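Home | Latest | Threads | Topics | About | Sign in

Filed under: Workshop & Equipment

We use cookies to remember your settings and count visits. By continuing to read you accept this.

February 19, 2018

Thread on budgeting for the second stage of our desktop teardown and rebuild cell. A few people asked for the numbers and the reasoning after my last lot of posts, so I'll put it all in one place. Long one.

Background for anyone new. We refurbish ex-office computers at Titutville and sell them on to schools and small businesses. The cell does some of the part handling: graphics cards, memory, drives, processors. People do the rest, and will for a good while yet.

The question on my desk is what to buy before the end of April. I have quotes from two suppliers, Drorkow and Bultia, and a used-equipment list from Villanueva. I'm the one who has to write the request, so this is partly me thinking out loud.

First point. The arm is the item everybody asks about and it's the easiest line to price. You get a quote, it has a number on it, the number doesn't move much. The lines that move are fingers, fixtures, cabling, spares and the hours of whoever is setting it up.

Fingers first. Ours wear at the tips and the bolts work loose. A set of 4 from Drorkow is 300 dollars. Bultia's are cheaper per finger but you have to buy the mounting plate as well, and the plate only suits their wrist. I've put the Drorkow ones in the request, two sets.

The reason finger shape matters so much is how little space there is beside a card once it's down among the slots. Catalogue drawings show a gripper holding a block in open air. Our jobs look more like this.

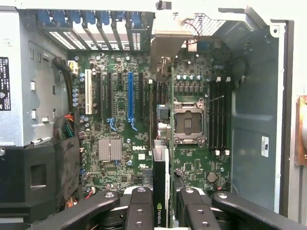 Graphics card between the fingers, partly in. Empty CPU socket and memory slots to the right.

Anyone pricing a gripper for this kind of work should ask for the width of the finger plus the width it needs to open. Take both numbers to the tightest case you have and check with a ruler. I skipped that on the first order and paid for it in returned freight.

Also ask how tall the bolt heads are. It sounds fussy. A bolt head that catches on a retention latch will cost you a latch, and then a board, depending on how hard you were pushing.

Second point, fixtures. The parts need to sit in the same place every time or you are spending money on vision to make up for it. We got three quotes for a parts tray. The dearest was 900 dollars for a machined one. I've asked for a moulded one instead, at 122 dollars, and a second as a spare.

My view on machined versus moulded: if your mix of parts changes every few months, go moulded and plan to replace it. If you do the same model all year, pay for the machined one. We don't do the same model two weeks running.

Things I'd want from any tray, whoever makes it:
- raised posts, so parts can't slide
- enough room around the drive to get a grip on it
- a long channel for memory, lying flat
- a slot that holds a card upright
- mounting holes that match the table you already own

That last one matters. Ask for the hole spacing in writing. One supplier told us over the phone that theirs was "standard" and it didn't match any standard we had. 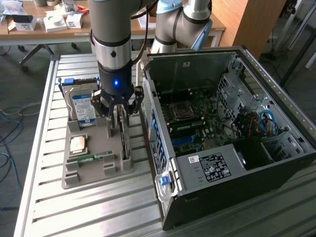
Table space is the next line in the request. A tower on its side takes up a lot more room than you'd think from looking at it upright, and the tray has to be within reach beside it. If you're planning a layout, tape both outlines on the floor at full size and stand an arm's reach away with a tape measure. Do it before you order the table.

Ribbed aluminium has been fine for us. You can clamp to it nearly anywhere and it wipes clean. The drawback is small screws, which find their way into the grooves. I've added a magnetic pickup tool to the request. It's the cheapest thing on there.

Cabling. I budgeted nothing for cable management last year, and that was a mistake. Put in proper clips, sleeves for the arm cable, and covers for anything that crosses a floor where people walk. I'm treating it as its own line this time so it doesn't get trimmed out of "miscellaneous".

Third point, practice machines. You need towers you don't mind wrecking. We set aside older ones with the side panel off and leave them in the cell for trials. They still have a resale value, so they belong in the budget as a cost. Accounts will ask about them otherwise.

Same with sacrificial parts. Cards, memory, a few drives. Old stock is perfectly good for this as long as the shape is right. Label it and keep it well away from the stock you mean to sell. A dead memory module looks exactly like a working one.

Processors are the part I'd spend longest on. The socket contacts are easy to bend and a bent contact usually writes off the board for us. I've left processor seating with people in this year's plan and have only costed the cell for moving them between trays. If that goes well I'll ask again next year.

Someone asked whether to buy used. I've been through the Villanueva list twice. Used tables, stands and cabinets, yes, every time. Used arms, only with service records and only if the maker still sells parts for that model. Used grippers, no. You can't tell what the last owner dropped them on.

Someone else asked about leasing. Bultia offered it. The monthly figure looked good until I read the section on who pays for damage during setup, and setup is when nearly all of our damage happens. I've gone with purchase.

Setup labour. Whatever figure you first write down, look at how long your last change of model took and use that instead. Ours was longer than the plan by a fair margin. Most of it was re-teaching positions after the tray moved, so the cost of a poor fixture turned up under wages where I wasn't looking for it.

Training is a separate line from setup. Setup gets the cell running. Training means the person on the afternoon shift can clear a stuck card without ringing me. I've asked for two days for each operator, paid at their normal rate, with the cell stopped.

What I've left out on purpose: a second table, a screwdriving tool, and a labelling station. All three are useful and all three can wait until we know how many machines a week are coming through the door.

Order of purchase, if the request gets up:
1. fingers and trays
2. cable management
3. training days
4. used stands and a cabinet from the Villanueva list
5. spare wrist cable

I put the fingers and trays first as they have the longest lead time. Drorkow are quoting five weeks on fingers. If the approval slips past April I'll have to run the current set into winter, and I'd sooner not.

Will post the final request once it's been through accounts. If you've bought moulded trays from anyone and had them warp, please reply with how long they lasted and what you were storing in them.

Get new threads by email. Enter your address to subscribe. Unsubscribe at any time.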